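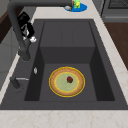 About Lurnari

We make examples. Thousands of them, one after another, in kitchens that exist only on our servers and in one very real kitchen at the back of our building. Each example is a short recording of a robot arm being steered through a household job by a person: pick up the tart, put it on the plate, shut the drawer. A learning system studies a big pile of those recordings and starts to work out how to do the job when no person is steering.

That's the whole business, and we love it.

How we got going

Lurnari began when Unai Segura and Zarmeena Ghumman were sharing a lab bench and complaining about the same thing. Both of them had good learning code and almost nothing to feed it. Unai had built a small kitchen simulator called Jadoon in his evenings, mostly to see if he could get a faucet to look right. Zarmeena plugged a hand controller into it one afternoon and spent four hours moving fruit from counter to sink. She saved every attempt. Those recordings, including some truly terrible ones, are still the first folder in our archive, and new hires get to watch them during their first week.

We're a team of 28 now. Jadoon has grown into the tool we use every day, and the real kitchen (we call it Bralesar, after the street our first office was on) is where we check that what's learned on screen holds up with actual cups and actual counters.

What a working day looks like

An operator signs in, puts on the headset and gets a task card. The card has one sentence on it, written the way you'd ask a friend: "Take the tart out of the sink and set it on the counter." The simulator deals out a kitchen to match. The counters, cabinets and sink change from one to the next, and so do the objects and where they start. A strawberry tart on the floor of a big charcoal sink is a good card, by the way! The walls of the basin are steep, so the gripper has to come down from above and come up again without bumping the rim, and everyone has their own way of doing it.

The operator steers, the software records, and the card is marked done or not done. Most recordings are under 90 seconds. Then the next kitchen loads. Operators work for up to 90 minutes before a long break, and they can skip any card they think is badly written. We read every skipped card. Some of our best fixes to Jadoon started as a skip with a grumpy note attached.

We keep the misses too. A recording where the fingers close too early goes in its own set with its own label, and several of the teams we work with ask for those first.

Why we vary things so much

A system that has seen one sink learns that sink. Give it another with a wider rim, or a faucet that comes over from the other side, and it may reach for the wrong spot entirely. So our scene team, led by Tahira Mohmand, spends its days changing things: counter stone, cabinet wood, the height of a spout, what's sitting out behind the sink. Jadoon has 180 kitchen layouts at the moment and Tahira has a list of the ones she wants to add next (island sinks! corner sinks!). Food gets moved around freely as well. A pastry can turn up on a shelf, on a stove or in a basin, and the instruction still has to make sense.

Our largest released set, Fluvosix, has 3442 recordings, every one of them steered by a person and looked over by a second person. It took us from January to July, and we had cake when it was finished. Real cake.

Who checks the work

Iqra Ansari runs review. Her group watches recordings at double speed and asks the same few questions of each: Does the sentence match what happened? Did the arm pass through anything it shouldn't have? Would you be able to tell what the operator was trying to do with the sound off and the card hidden? If two reviewers disagree, a third one watches it at normal speed. Iqra used to teach middle school science and she writes the clearest feedback any of us have ever received.

Rafia Afridi looks after our operators: hiring, training, schedules and the chairs, which she picked out herself after trying every one in the store. Operators are employees here, paid by the hour, with the same benefits as everybody else. You don't need a technical background. We've had bakers, a dental assistant and a retired bus driver, and the bus driver is still unbeatable on drawer tasks.

Working with us

We take on projects from university labs and from companies building home robots. Some want a full set recorded to their own task list, and others want help sorting out what they already have. If you're not sure which you need, write anyway – we like talking about this stuff, and a first call costs nothing.

Visitors are welcome at Bralesar on open afternoons, from 2 p.m. You can try the controller, have a go at a few cards and see your own recording played back. Your first grasp will probably miss. Everyone's does, and we'll happily load the kitchen again.

Open jobs are listed on the Careers page. Right now we're looking for two scene artists and a reviewer for the evening shift.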